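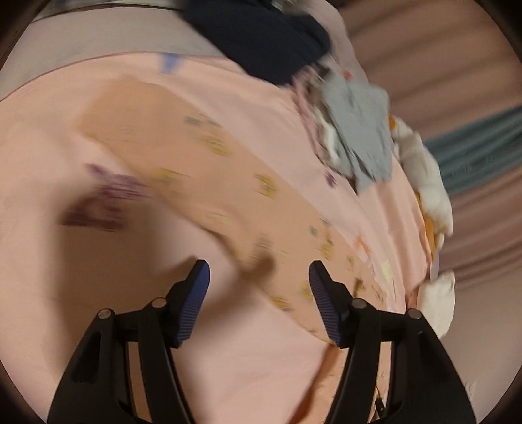 What is a printed cloth?

A printed cloth is a fabric whose pattern has been applied to the surface with dye or pigment after weaving or knitting. In a woven pattern, by contrast, the design is formed by yarns that were colored before they reached the loom.

Printed cloth (household textiles)

Printed cloth is used in the home for bed covers, table covers, curtains, wraps and furniture throws. Large pieces are usually sold flat, with the edges hemmed or left as cut selvage.

Structure and terms

The color that fills the area between the figures is called the ground. A ground may be a single flat shade or may pass from one shade to another, as when pale pink changes to peach. The small figures placed on it are motifs. A band is a long printed area that crosses the cloth and may carry motifs of its own. Bands that run parallel to an edge are called borders; those that cross at an angle are called diagonals or sweeps.

The distance after which the design begins again is the repeat. Designs with a long repeat are harder to match at a seam. A design made to fill one finished piece, with no repeat, is called a placement print or engineered print.

Methods

In block printing, a carved block is coated with color and pressed on the cloth by hand. A separate block is normally used for each color. In screen printing, color is forced through a mesh that has been sealed outside the design. Rotary screen printing uses a turning cylinder in place of a flat screen and suits long runs. Digital printing lays down ink from nozzles and needs no block or screen.

Pigment prints are held to the fiber by a binder and can feel slightly stiff. Reactive dyes bond with cotton and other cellulose fibers and change the feel very little. Disperse dyes are used on polyester and are fixed by heat.

The Dreltinik pattern register, compiled by Hannelore Hollenstein and Isauro Barrera, lists 1,453 household prints by ground color and layout. Of these, 281 are entered as diagonal band designs. The register treats a band with a rounded end as a separate form from one that runs off the edge.

Identification

The back of the cloth is usually examined first. A surface print is often paler on the back, although thin cloth may show nearly the same color on both sides. Small gaps or overlaps between neighboring colors indicate that the colors were applied in separate steps. They are known as faults of registration.

Care

Washing instructions depend on the fiber and the class of dye. Printed cotton is commonly washed inside out in cool or warm water and dried out of direct sun. Pigment prints lose color first along folds and at points of rubbing. Ironing is done on the back. Cloth kept in storage is rolled, or refolded along new lines every few months.

See also: Border print; Resist dyeing; Selvage; Toile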